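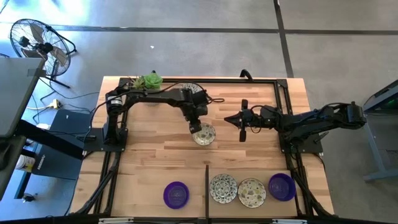
Let the robotics club do the dishes

I help out with the after-school robotics club at Sillcombe, and every August we have the same argument. Do we sign up for the Akmont Cup again and build another thing that throws foam balls into a bucket? Or do we spend the year on something slow and a bit dull, like getting two arms to move a plate from the back of a table to the front?

This year we went with the plates, and I want to stick up for that, because I've had a fair few raised eyebrows from parents and one very long email.

First, the plates themselves. People assume a plate is easy because a four-year-old can carry one (well, mostly). But a plate is flat and thin, and the only good place to grab it is the rim. Come in a little low and you push the fingers into the table. Come in a little high and you close on air. Our students spent 5 whole sessions on nothing but the rim of one speckled plate, and I've never seen teenagers argue so hard about crockery! They were doing real geometry the entire time, and they'd have groaned out loud if I'd called it that.

Then there's the second arm. With one arm you can get by on stubbornness. With two you have to decide who goes first, who waits, and how close is too close. The kids running the left arm and the kids running the right arm had to talk to each other - properly talk, with words like "hold there" and "I'm opening now" - and the quiet ones turned out to be the best at it. I didn't see much of that in the ball-throwing years. Back then two students drove and the rest of the group watched and ate chips.

I'm not against competitions. The Akmont weekend is loud and fun, and our kids came home from the last one buzzing. But it cost us $2565 once you added up the entry, the parts and the bus, and most of what we built was in pieces within a week. The table is still standing. Next year's group can walk in, put the purple bowls wherever they like, and pick up from the notes. I like that a lot.

The complaint in the long email was that it isn't exciting to watch, and fair enough, it isn't. We did an open evening with the Zemwood middle schoolers, and a good number of them drifted off after the second plate. The ones who stayed, though, stayed for over 53 minutes and wanted to know why the arm "thinks about it" before it comes down. That's a great question. I'd trade a lot of cheering for that question.

Someone also asked why we don't buy a ready-made lesson kit like the Björklund one and save ourselves the bother. I've used it, and it's fine, and everything in it works the first time. My students learned more from a cable that kept catching on a joint than they did from the whole booklet.

So if your club is stuck on what to do next, I'd say pick a chore. Setting a table, sorting socks, watering a plant, anything that somebody at home does without thinking. Give it the full year, and let the kids be bored for a bit in the middle - ours were, right up until they started timing each other. We're moving on to the bowls after the break, and the students already disagree about which side to start from.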